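Chapter 5
Why Fruit Tastes the Way It Does

Bite into a ripe apple and an awful lot happens in a hurry. The skin snaps, thousands of tiny cells burst open, juice floods your tongue, and a cloud of scent drifts up the back of your throat into your nose. All of that before you've even started to chew! By the end of this chapter you'll be able to follow each of those steps and name the parts of the body and the parts of the fruit that make them happen.

We'll start with sugar and acid. Every fruit holds some of both, and the balance between them does more for flavor than the amount of either one alone. A lemon contains more sugar than most people expect (try to guess how much before you reach Table 5.2), but its acid is so strong that we hardly notice. A ripe pear has very little acid, so even a modest amount of sugar comes through loud and clear.

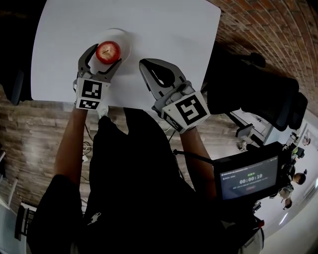
Figure 5.1 A red apple on a white plate. Yellowish streaks mark the glossy skin.

Skin color is a fun place to test your instincts. Many shoppers pick the reddest apple in the bin, sure that it will be the sweetest. Red comes from pigments called anthocyanins, and sunlight and cool nights both help them build up. Sweetness depends on other things too, including the variety and how long the fruit stayed on the tree. Latrice Wojcik, who grows apples on 72 acres outside Grarkstead, lets her students taste slices blindfolded every July, when her earliest apples come in. They are wrong about color and sweetness so often that she keeps a tally on the barn door.

Then there is smell, my favorite part of the whole subject. Pinch your nose shut and chew a piece of apple, then a piece of raw potato. The two are surprisingly hard to tell apart until you let go, and then the apple comes rushing back.

Before you read on, write down two fruits you love and one you can't stand. Next to each, note whether you think sugar, acid, smell, or texture matters most to you. Keep the list handy, as you'll need it for the tasting lab in Section 5.2.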